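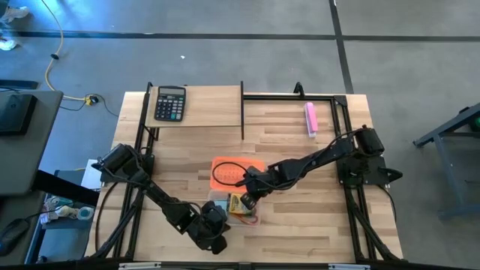 Butcher-block top, light finish

I put off buying a real work table for years, so when my old folding one finally gave up in November I went a little overboard and ordered the Ditis butcher-block top in the light finish. It was $299, and shipping was free over 300, so of course I threw in a tin of Jirex oil to get there. They got me!

First, the weight. This thing is heavy - get a friend for the stairs. It came well wrapped, with one tiny ding on the underside that I've never bothered to email them about. The smell out of the box is lovely, kind of like a lumber yard.

The oil took me two evenings and three thin coats. The can says one coat is plenty and I don't buy it, the wood just drank the first one. After that, coffee rings wiped right up (I left one overnight by accident and it came out with a damp rag and a bit of rubbing).
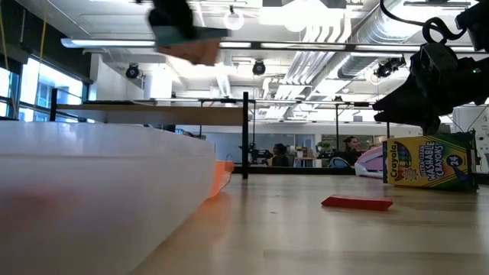 Photo: Dronura

Crayons are the other big test at any table of mine. Wax comes off fine with a plastic scraper, but red marker is a different story and I had to sand a spot near the corner. That's the nice thing about solid wood, though - you can sand it!

I looked at the Kariuki top too, and it's 14 inches shorter for nearly the same money. No thanks. Four stars, minus one for the useless instructions.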